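건물 소식 / 9월호 두번째 꼭지

공용주방 식기, 이렇게 바뀝니다

급하게 씁니다. 마감이 오늘이라.

지난달에 말씀드린 Cirkville 2층 공용주방 식기 교체 건. 결정났습니다. 일회용 접시는 9월까지만. 남은 건 창고 왼쪽 선반에 두었으니 행사 때 먼저 쓰세요. 새로 안 삽니다.

대신 Akgül 그릇가게에서 접시랑 대접을 들여옵니다. 접시가 큰 것 작은 것 섞여서 오고, 색도 제각각. 재고 정리하는 걸 싸게 받은 거라 색은 못 골랐어요. 양해 부탁. 배송은 Paron 쪽에서 맡아 주시고, 물건은 12상자. 내릴 때 손 필요합니다. 엘리베이터가 또 말썽이라 계단으로 올려야 할 수도 있음.

설거지 얘기. 이게 제일 말이 많았죠. 쓴 사람이 씻는다, 그게 전부입니다. 싱크대에 담가 두고 가지 마세요. 수세미는 초록색이 기름기용, 노란색이 컵용. 섞어 쓰면 컵에서 냄새 납니다. 식기세척기는 다섯 시 이후에만 돌려 주세요. 낮에 돌리면 옆 회의실에서 시끄럽다고 연락이 와요. 세제는 싱크대 밑 칸, 알약형 한 개면 충분. 두 개 넣는다고 더 깨끗해지지 않슴니다.

이 빠진 그릇은 버리지 말고 파란 통에. Tülin Gökçe 님이 모아서 Zeslow 공방에 가져다 주십니다. 거기서 타일 조각으로 다시 쓴다고. 신문지에 싸서 넣어 주시면 감사. 지난번에 그냥 넣었다가 손 베인 분 계십니다.

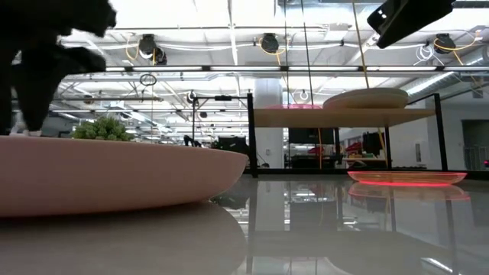

분홍색 큰 접시, 뒤쪽은 초록 식물

보증금 제도는 일단 보류. 접시를 사무실로 가져가서 안 돌려놓는 분들 때문에 나온 얘긴데, 우선 한 달 지켜보기로. 책상 밑에 있는 컵들부터 좀 가져다 놔 주세요. 제발.

개인 그릇 두고 쓰시는 분은 바닥에 이름 적어 주시고요, 이름 없는 건 공용으로 칩니다. 냄비는 이번에 교체 안 해요. 뚜껑 안 맞는 것도 그냥 씁니다.

선반 배치도는 주방문 안쪽에 붙일 예정. 아직 못 그렸어요. 큰 접시는 아래칸, 대접은 그 위, 컵은 지금 자리 그대로. 무거운 거 위에 올리지 마시고.

문의는 내선 938. 점심시간엔 안 받습니다. 짐 내리는 거 도와주실 분도 같은 번호로 연락 주세요. 날짜는 잡히는데로 게시판에 붙일게요.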